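The Durer Centre for Handling Practice has today issued revised guidance on hand-held gripper work. It applies to all benches on the Skaro project and to partner sites recording demonstrations under the same terms. The main points are set out in this thread. (1/16)

The guidance replaces the bench notes circulated in December. Those notes were written for fixed arms and were being stretched to cover work they were never meant for. Sites should withdraw printed copies. (2/16)

Scope. The rules cover any session in which an operator holds one or two gripper tools and moves everyday objects on a table so that the motion can be recorded. Teleoperated and fully automatic cells remain under the existing machine rules. (3/16)

Operators. Each operator must complete the induction and one supervised session before recording alone. Rungnapa Suwannarat keeps the register of approved operators. A name missing from the register means the session does not start. (4/16)

Session length. Continuous recording is limited to up to 300 grasps, followed by a break away from the bench. An operator who feels strain in the wrist or thumb should stop sooner and tell the supervisor. No target overrides this rule. (5/16)

Grip. Hold the tool by its handle with the wrist as straight as the task allows. When both tools meet on one object, bring them in from opposite sides and keep the marker plates clear of each other. A covered plate can spoil the tracking for the whole take. (6/16) 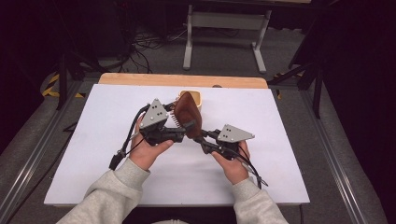
Should a take be kept if the object slips from the grippers? Keep the take, mark it as a slip and carry on with the next one. Failed grasps are part of the record and must not be deleted at the bench. (7/16)

Cables. Every cable should be checked before the first take. It must leave the tool without pulling on the operator's hand and must not cross the path between the object and its resting place. Cables on the floor are to be kept out of the operator's standing area. (8/16)

Floor marking. Where hazard tape is used, it marks the limit for visitors. Observers remain behind it while a take is running, and questions wait until the tools have been set down. Several sites asked for this to be written plainly, and the text now does so. (9/16)

Objects. Household items are preferred to test blocks. Each item is entered on the object list before use, with its material recorded only if known. The current Skaro list holds 108 items. Sharp, leaking or cracked items are refused at the desk. (10/16)

Layout. Tasks that use two objects need enough free surface for the jaws to open fully beside each one. Place the first object where both tools can reach it without the operator leaning over the table. The second may lie to one side until it is called for. (11/16) 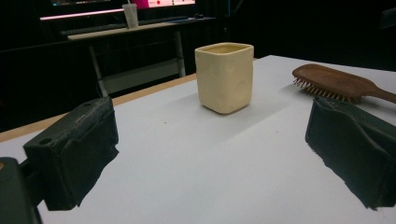 Starting positions should vary from take to take within the limits given on the task card. Operators have tended to return objects to the same spot out of habit, and the recordings are less useful when they do. Jirayu Rattanakul has added a short page on this to the task cards. (12/16)

Jaw padding. Pads are inspected at the start of each shift and changed when they no longer stay in place under load, or after 2000 grasps, whichever comes first. Changes are entered in the tool log with the operator's initials. Home repairs with glue are not permitted. (13/16)

Privacy. Head-mounted and tool-mounted cameras record more than the table. Screens within view should be locked or turned away if they hold personal or partner information. Anyone who may be recorded must be told beforehand and may ask for footage of themselves to be removed. (14/16)

Reporting. Pinched fingers, dropped tools and near misses go on the same form, and the form is due before the end of the shift. Wanpen Sombatkul reviews all entries on Thursday and replies to the site directly. Reports are not used in staff appraisals. (15/16)

Sites have 8 weeks to bring their benches into line. Jaltodlow will go first, under Pongsak Ongart, and will share its checklist with the others. Comments on the wording should be sent to Boonmee Noiphan through the usual site contact, quoting the section number. (16/16)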